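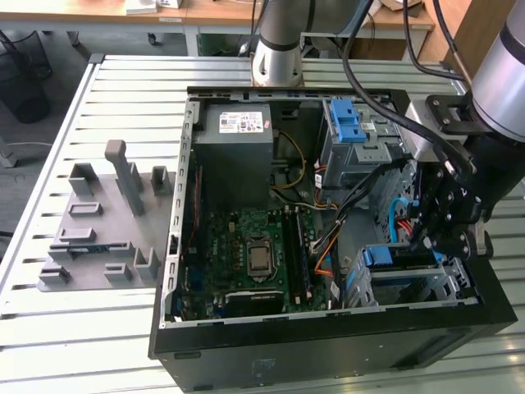
Old Desktops, Open on the Bench

I've been pulling apart old office towers since October, and people keep asking to see what's inside them, so I finally made a page for it! I'm Hannelore Reisinger, and I fix up used computers in the back of the Masley building, mostly for folks who just need email and a word processor. The black tower at the top of the page is my favorite kind of job: side panel off, case laid flat on the slatted aluminum table, everything facing up where I can get at it.

A few notes on it, for those of you who like this stuff as much as I do.

The power supply is the gray box with the white label. I always read the label before I order anything (I skipped that once and ended up with 2 of the wrong part from Oberholzer, and they're still on my shelf).

I love a green motherboard. The processor is sitting in its socket with the lever frame around it, and the memory is right next door in two slots with those little white latches. Push the latches out gently, please. I have a jar of broken ones.

Blue plastic! There's a bright blue clip on the optical drive cage and a blue handle on top of the hard drive cage. I get a silly amount of joy out of parts you can spot without a flashlight.

And then the cables: yellow, orange, a bundle of red, and a blue SATA cable curving down between the two drive cages. I put a bit of tape on each plug before I pull it and write where it goes.

If you've got an old tower in the closet, I pay $19 for complete ones and $40 if the drives are still in. Drop them off any time before 4 p.m. and ring the side bell, the front one sticks.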